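The open afternoon at Udska started at 2 p.m. in January, with bad coffee and a badge that didn't scan. I went because a colleague keeps forwarding me their posts about Purent, the planning software they sell to people who want robots to do kitchen work, and because I have now read the phrase "learns any task" more often than I can stand.

Úna Mulligan gave the opening talk. She runs the perception side and is a better speaker than most of the people in this line of work, mainly because she answers the question she was asked. Her summary of Purent went like this. A person does a job with a pair of hand-held grippers, the software recovers where each gripper was and how wide it was open, and a policy gets trained on the result. The planner sits on top and decides which policy to call. No robot is needed until the end.

Fine. How much does the end cost you? Her slide said 2410 recorded episodes of table setting and clearing, of which 1369 survived the filter. I asked what the filter throws out. Mostly episodes where tracking was lost, she said, when a gripper turns away or one hand covers the other. So the set that remains leans toward the motions that are easy to track, and I'd expect the policy to lean the same way. She didn't argue. She said they were working on it, and I wrote that down with the date left blank.

The demo of the planner was weaker. It ran in simulation on a big screen, and the replanning step took long enough that people began talking among themselves. When a visitor from Quinlan asked to see it recover from a dropped spoon, the presenter restarted the run. I don't hold a restart against anyone, but the brochure says "recovers gracefully" on page one.

The recording area was the part worth the train fare. You get much more from watching someone handle dishes than from any architecture diagram.

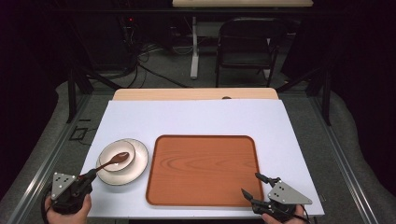
Photo: Udska visit, recording table

One gripper has the spoon by its handle while the other waits at the corner of the tray. A thin handle sticking out from a small dish is an awkward thing to pick up, and I'd like to see the success rate for that alone. Their published score lumps it in with plates.

The viewer they use to check recordings is good, I'll give them that. It plays both gripper tracks on one timeline, and you can jump straight to the spots where confidence drops. I'd pay for the viewer. The planner I'd want to try for 30 days on our own tables, with our own spoons, before signing anything.

Recent visits
Fandis: 50 minutes of slides, one working arm
Quinlan's calibration tools, second look
What we ask vendors about training data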